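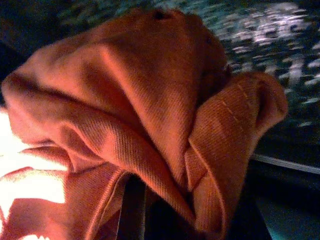 Orange twill, mid-fold.

2025-01-19

Second week with the folding arms at Sotelo. I said I would write something down each night and then didn't, so this covers a few days.

We have two arms on the long table now, where Yaneth and I used to stand. They do the flat goods: napkins, table runners, the plain twill covers for the Tingate order. Kazue set the target at 800 pieces a shift for the pair. Today they did less than that, but more than last week. By hand the four of us could do some 2000 on a good day, and that was with nobody out sick.

My job is called cell attendant. In practice I feed the bin, clear the jams and check the stacks before they go to wrapping. If a piece comes up bunched, the arm is supposed to put it down and try again. After three tries it stops and a light comes on, and I walk over, shake the cloth out by the corners and lay it flat. The orange ones are the worst for this. They are heavier, and the hem rolls under. White napkins give hardly any trouble.

I don't mind the walking. My wrists are better than they were in the fall and I sleep through most nights now. What I miss is the talking. When there were four of us at the table we faced each other and the time went. Now Yaneth is in wrapping, Hafiz went to the Mokness building to drive, and Rosalinda is on intake and only comes by at break. Katherine is new and sits with the screen. She is friendly but she has to watch it, so we don't say much.

Rosalinda asked at lunch whether they would put arms on intake too. Kazue said there was no plan for that before February. Rosalinda said February was next month. He said he would find out more.

Pay is the same so far. I was told there would be 40 cents more an hour once I finish the training sheets, and I have done 9 of them. The last ones are on resetting the arm after a stop, which I already do several times a day, but somebody has to sign that they saw me do it. Katherine can't sign because she is new. Kazue can, if I catch him before he leaves for Sadine.

One thing I want to bring up is the bin. It is too deep. By the bottom third I am bent over with my head in it, pulling up the pieces the arm can't get hold of. A shallower one would help me and the arm both – or a false bottom that comes up as it empties, like the one we had for towels. I drew it on the back of a packing slip and left it in Kazue's tray.

Need to wash my work shirt tonight and buy bus tickets.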